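Monday, cell 2 notebook

Started on the house rules for the tabletop place task today. Rhiannon Meredith wants one page that anyone on the Bakilana project can follow, because the Surnov people score their runs differently from us and the numbers don't compare. The old sheet runs to 62 lines and half of them are about a gripper we no longer own.

What I have so far for setup:

Plate goes on the centerline of the table, flat, rim up. Wedge starts to the right of the plate. Nothing else on the table. Both hands go to the ready pose, one on each side of the plate, before the operator says start. If a hand touches the plate before start, reset and don't log it.

For the run itself: right hand picks, left hand waits open. The left may steady the plate but may not push it toward the wedge. We argued over that one before lunch and I think it stays. A run that ends with the wedge on the rim is a miss, even if it would probably slide in.

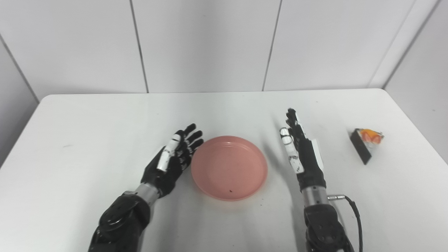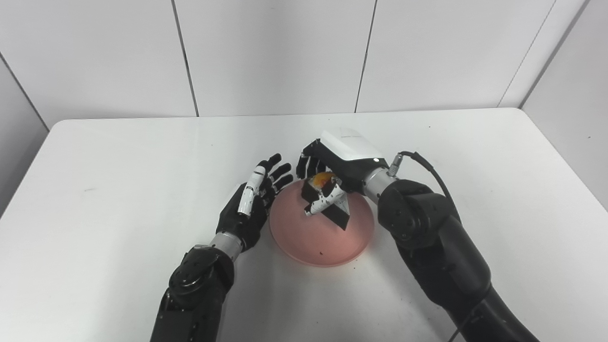
Pink plate on the white table both times, with the right hand holding the wedge over it in the second.

When does a run count as finished?
When the object is at rest and the hand has let go and backed off clear of the rim. Touching the plate with the object still in the fingers is not a finish, and the timer keeps running.

Time limit is 40 seconds, same as the Sindmont sheet. I would like it shorter but changing it now would throw out the older logs. Set size stays at 200 runs. Stopped runs get a line in the log with the reason, and they are not replaced - the old sheet let people swap them out and that made everyone look better than they were.

Still open:

Wipe-down. The sheet says "clean surface" and gives no interval. I wrote "before each set" in pencil.

Cable check on the right wrist. Should be in the rules and not just in my head. Connector seated, loop clear of the hand through the full reach.

Who can call a stop. I say anyone in the room. Puvex has it as operator only, and I don't want to copy that.

Draft is in the shared folder under house rules. Rhiannon has it for comments. Need to ask her about the rim rule again before the next set.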